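Tavari Work Surface Mat, Black, Cut to Order

Item no. 1051
Sold by Fankhauser Bench Supply, Zarnham

The Tavari is a flat black mat for workbenches, packing tables and craft tables. It protects the table top from scratches, glue, light oil and pencil marks, and it gives small parts a dull, even background so they are easier to find. The surface does not shine under overhead lights.

We cut every mat in our own shop. Standard sizes are listed on the order form. If your table is an odd size, send us the length and width in inches and we will cut to fit at no extra charge, up to 90 inches long. Round corners and cable notches are extra.

The mat is made of two layers. The top layer is a smooth rubber that wipes clean with a damp cloth. The bottom layer is softer and grips wood, steel and painted board without glue. Mats over 60 inches wide are made from two pieces with a butt joint, and we put the joint where you ask us to.
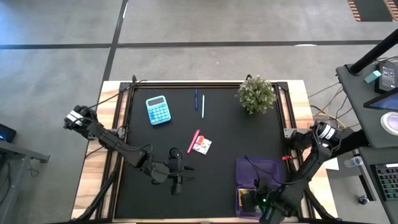

Black work surface on a wooden table.

Which table it fits

Any flat table will do. Sand down raised screw heads or old drips of varnish first, as they will show through within a few weeks. On a table with a raised edge, measure inside the edge and take off 1/8 inch on each side. The mat grows a little in a warm room.

For tables that get moved often, we suggest the Gemura edge clips, sold in packs of 18. They slide over the mat and the table top together and need no tools. They fit tops up to 1 1/4 inches thick.

Care

Unroll the mat when it arrives and leave it flat overnight. If the ends still curl, roll it the other way for an hour. Wash with dish soap and water. Do not use acetone or paint thinner — both will leave a gray patch that does not come out. Hot soldering irons will mark the surface, so use a stand.

New mats have a rubber smell for the first few days. Open a window if it bothers you.

Shipping and returns

Mats ship rolled in a cardboard tube. Standard sizes can be returned within 30 days if they have not been cut or glued. Custom sizes cannot be returned, but if we cut it wrong we will cut you a new one.

Price: $163 for the large standard size. Prices for other sizes are on the order form. The Gemura clips are priced separately.

Questions about custom cuts go to Behrouz Babaei in the cutting shop. Please have your measurements ready, and tell him if the table has legs or posts that come up past the top.

The cutting shop is closed for inventory the first week of February. Orders received that week are cut the week after.

Page updated 15 Jan 2020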